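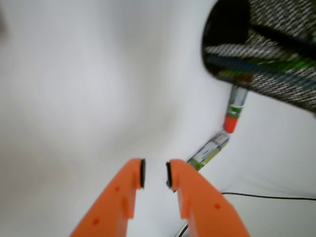
Chapter 4
Stock, shelves and the small stuff

What this chapter covers: why small shops lose money on cheap goods, how to work out a reorder point, dead stock, the yearly count. Have a calculator to hand. Chapter 3 (margins) needed first, at least the bit on markup.

4.1 A shop with too much of the wrong thing

Hudier, a stationer's on a side street in Bristenard. Owner Milagros Cuervo. Two rooms, one till, a cellar. When she did her stock count on January 21, 2019 she found 3,839 items on the books and a good deal fewer on the shelves. Pens mostly. Also 896 birthday cards of a design that hadn't sold since the summer before. Paid for, dusted, moved about, never bought.

Her sales were fine. Her bank balance wasn't. Keep that gap in mind, the whole chapter hangs on it. 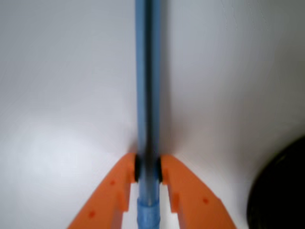 Cheap goods are easy to ignore. A pen brings in pennies, so who checks? But pennies times a busy August, when parents come in with school lists, is real money. And a shop that runs out of pens in August loses the exercise books and the ruler too. The customer goes elsewhere for the lot.

Two costs then. Holding too much (cash tied up, space, damage, goods going out of fashion). Holding too little (lost sales, lost customers, rush orders at a worse price). Most owners only feel the second one, so they over-order. Cuervo did.

4.2 Words you will need

Lead time: days between placing an order and having the goods in the shop.
Safety stock: the extra you keep in case the van is late or sales jump.
Reorder point: the level at which you order again. Daily sales times lead time, plus safety stock.
Dead stock: goods with no sale in twelve months. Some books say six. We use twelve thoughout.
Shrinkage: whatever the books say you have and the shelf says you dont. Theft, breakage, miscounts.

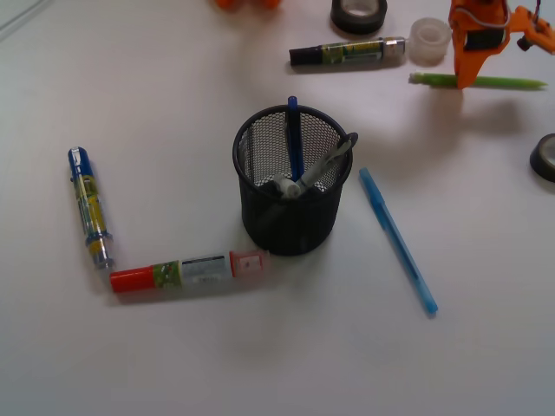

Try the reorder point on one line. Say a shop sells 40 pens a day, lead time five days, safety stock 60. Reorder at 260. Not hard. The hard part is knowing the 40, and Cuervo's till lumped all writing goods under one key, so she had no idea. See 4.3 for what she changed first.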